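Open day demo, two-arm table: left arm drops out during cable sorting
Ticket 22
Project: Brodalgate demo
Status: open, workaround in place
Opened 17 October 2026

Right, I'm writing this up while I still remember the order of things, because by Monday I'll have turned it into a much tidier story than it was.

Short version: the left arm stopped answering three times during the open day, always in the cable sorting demo, never in the handover one. The right arm behaved itself all day. We got through the programme and the visitors from Fonau seemed perfectly happy, but I don't want to take the same setup to Cultbridge and have it sulk in front of a hall full of people.

What it does

The arms are driven from one laptop through a hub. You start the demo, both go to the ready pose, then they're meant to pick up loose cables and put them down in the middle of the table, left arm first. When it fails, the left arm gets as far as the ready pose and just sits there. It doesn't go limp, so I assume it still has power. The program says "no reply from left bus" and the right arm carries on waiting for its turn, very politely, until you kill the whole thing.

First one was before the doors opened, so no harm done. Second was in front of a school group (they thought it was thinking, bless them, and one boy told it to take its time). Third was in the last session, with the Paulík people standing right there, and of course they had questions.

What I tried on the day

Restarted the program. Worked the first time, did nothing the second.

Restarted the laptop. Left arm came back, ran for a good while, then went again.

Swapped the two arm leads over at the hub. The fault stayed with the left arm, so I'm fairly sure it isn't the port. I was quite pleased with myself for that one until I realised I'd also bumped the power lead while I was under there, so please don't treat it as gospel.

Changed the timeout in the config from 14 to 600 milliseconds. No failures in the next two runs, but that's hardly a test, and it makes the arms look half asleep between moves. Put it back afterwards. If anyone finds it still at 600 on the spare laptop, that's me, sorry.

Left the program stopped and worked the gripper from the service page. Opened and closed fine, every time, which made me wonder about movement further down the arm. The lead from the gripper moves with the wrist and there's a lot of wrist in the cable demo, far more than in the handover one. So my money is on a connector that doesn't like being tugged.

For anyone who wasn't there, the task cables go over on the left, the middle of the table stays clear as the drop area, and both arms reach in from the near side:

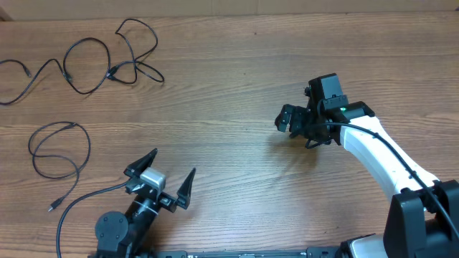

Brodalgate wrote back within the hour that they'd seen the same message on their own pair, and in their case it was the plug at the wrist end, pushed in far enough to look right and not far enough to stay put. They suggest unplugging it completely and seating it again with the arm powered down, then running the wrist through its full range a few times before touching any settings. They also said to leave the timeout alone, as a long one only hides the fault.

Fair enough, and slightly embarrassing, as I'd checked that plug by looking at it and giving it a hopeful prod.

So I went back after everyone had gone, powered down, pulled the plug and put it back in properly. There was a small click. I don't remember a click when I set the thing up in September! Ran the wrist through its range, then the full cable demo until I got bored, which was roughly 22 runs — no dropouts. I'm not closing the ticket on that, though. It went most of the morning without a fault as well.

Things still to do

Run it cold first thing, before anyone fiddles with it. The first failure was on a cold start and I haven't tried that since reseating the plug.

Swap the left gripper lead for the spare and see if anything changes. The spare is in the grey case with the feet for the stand.

Get the program to say something when one arm goes quiet. Standing there with a silent demo and a room full of visitors is a very long few seconds. Even a beep would do.

Make the right arm give up after a sensible wait and go back to rest.

One for whoever does the talking at Cultbridge: do the handover demo first. If the left arm is going to misbehave you'll have shown them something by then, and people really did like the handover. The cable one gets better questions, mind. Fonau wanted to know how it copes when two cables are tangled together, and the answer at the moment is "slowly", so have something better ready.

I've left the plug as it is and put a strip of tape on the left arm's stand with the ticket number on it. Please don't take the tape off until the cold start test has been done. Log files for all 3 dropouts are in the project folder, under the open day.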